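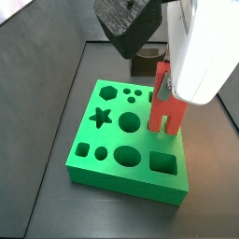
A toy library that lends out patience

The Diltton toy library opens at nine, and by five past there is usually a toddler on the mat and a grandparent on the kettle. Its coordinator has been at it for 32 years, and she still gets most excited about the shape sorters.

“People walk straight past them to the train sets,” she says, pouring me a tea I hadn't asked for but was very glad of. “And I think, oh, you poor things, you're missing the best bit!”

The green one is her favourite. It's a chunky, squarish block with a star, a hexagon, circles big and small, and a good many other holes besides, and the colour, she says, cheers up a grey table no end. The red arch is the piece she always hands over last.

“A circle goes in any way you turn it, bless it. But an arch has two legs, and you've got to get them both pointing the right way, and line the whole thing up, and keep it straight while you let it down. That's a lot of thinking for a little person. Grown-ups muck it up too, I promise you.”

The library has 43 sorters and puzzles on its shelves, many of them passed on when the Pillai Street kindy closed. She washes them herself in the laundry tub, humming.

Does she ever help a child who is stuck? She has a good long think about that one. “I might turn the block round a bit,” she says. “Then I go and find something to fold.”

Recent stories
Ronia Hall gets its new verandah
Winter soups from the Imen Road kitchen
Your August garden jobs

Contact us | Copyright Diltton Community News | Back to top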